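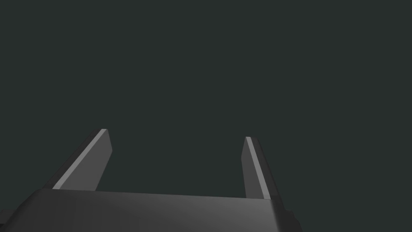
*Pince à deux doigts sur fond gris-vert, image de synthèse.*

Quand Svenja Mayrhofer arrive dans la cage d'escalier, elle commence par renifler. « Ça fait rire les gens, mais une prise qui chauffe, ça sent le poisson ! Les locataires me disent qu'ils ont appelé le plombier, qu'ils ont lavé derrière le frigo, et pendant ce temps-là le plastique continue de cuire. »

Elle est électricienne depuis assez longtemps pour avoir connu les fusibles en porcelaine, et elle travaille aujourd'hui chez Landard, une petite entreprise qui s'occupe surtout d'immeubles anciens. Nous nous sommes retrouvés un jeudi, devant la résidence Beller, où elle reprend les colonnes et les tableaux avec son collègue Cor Cuypers. Il y a là 70 logements, tous occupés, et il faut donc composer avec les siestes, les chiens et les congélateurs pleins.

Ce qui l'inquiète le plus, ce sont les multiprises. « On en branche une sur une autre, puis une troisième derrière le canapé, et au bout il y a un radiateur d'appoint. Les gens ne sont pas imprudents, vous savez, ils ont deux prises dans le salon et il faut bien vivre. » Elle demande toujours à voir où se trouve le chauffage d'appoint – c'est même sa première question, avant le tableau – et elle conseille de le brancher directement au mur, seul, et de l'éteindre la nuit.

Cor Cuypers, lui, parle volontiers des détecteurs de fumée. Il en a trouvé un dans un tiroir à couverts, un autre emballé dans une chaussette parce qu'il sonnait dès qu'on faisait griller du pain. « Je ne gronde personne, je le déplace dans le couloir, un peu plus loin de la cuisine, et on fait l'essai ensemble. Une dame m'a offert du gâteau tellement elle était contente de pouvoir refaire des tartines. »

Le chantier a pris du retard au mois de février, le temps que les disjoncteurs soient livrés. Les deux collègues en ont profité pour passer dans les caves, où ils ont fait retirer des cartons empilés contre les gaines techniques. « Et une poussette, et des skis, et un matelas debout devant le coffret », énumère Svenja en comptant sur ses doigts. La facture moyenne par appartement s'élève à 582 euros, à la charge du propriétaire, et elle tient à ce que ce soit écrit, car plusieurs locataires n'osaient pas ouvrir la porte de peur de devoir payer.

Je lui demande ce qu'elle fait chez elle. Elle hésite, puis avoue qu'une rallonge traîne sous son bureau depuis Noël. « Cor me le reproche chaque semaine ! Je vais la retirer, c'est promis. » Il est midi passé, une voisine du troisième appelle dans l'escalier pour savoir quand le courant sera rétabli, et Svenja remonte avec sa lampe frontale en lui criant que c'est l'affaire d'un quart d'heure.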